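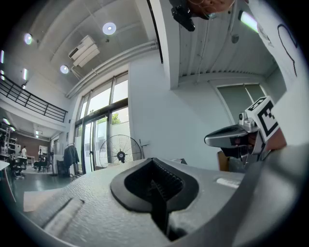

### 4.2 Two-handed chores

Folding a towel is still the task we would most like to hand over, and we are closer than we expected to be! Anjani Kusuma recorded 693 demonstrations with a pair of hand-held grippers (Fig. 3), and we trained one policy per chore on the Drovix arms. Each policy then got 100 trials.

**Figure 3.** Hand-held grippers during recording. A fiducial marker cube is mounted above the metallic finger of the gripper at right.

Box closing went very well, even with flaps the policy had never met. Towels were harder. The first fold was nearly always clean, but the second often slipped when the two grippers let go at different moments (Faustino Ochoa suspects our release timing, and we agree). Allowing the policy 30 extra seconds to regrasp rescued many of these trials, and it was a joy to watch. Sorting loose screws remains out of reach for now; we return to it in Section 5.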